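Home | Projects | Reports | Contact

Hindbridge Writing Guide: Progress Report, June

The draft of the guide now has 554 pages. Rainer has edited 14 chapters.
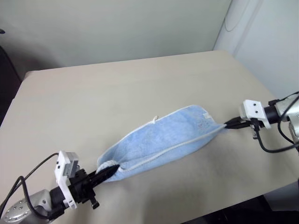 Light blue towel between two robot arms

The chapter on dialogue was too long, so I divided it in two. Five readers from Pikholm sent notes.

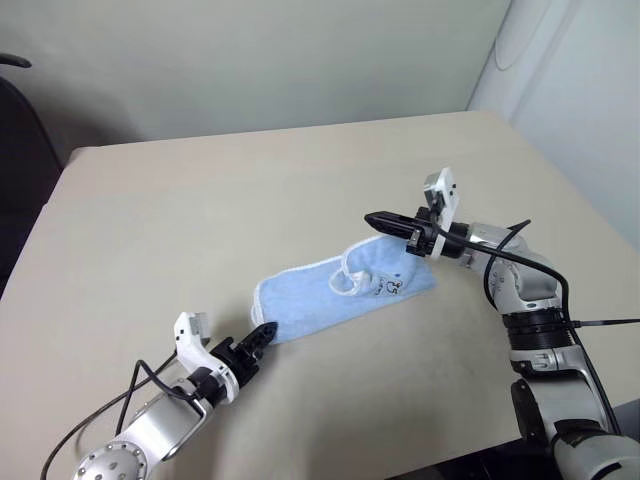 Blue towel with white trim, on the table

Three chapters are still open. The one on revising needs new exercises.

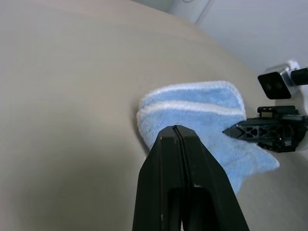 Gripper finger on the blue cloth

We ask to move the payment for Filorow, our typesetter, to the next period.

Fabian Marti, project lead

Contact | © Hindbridge | Back to top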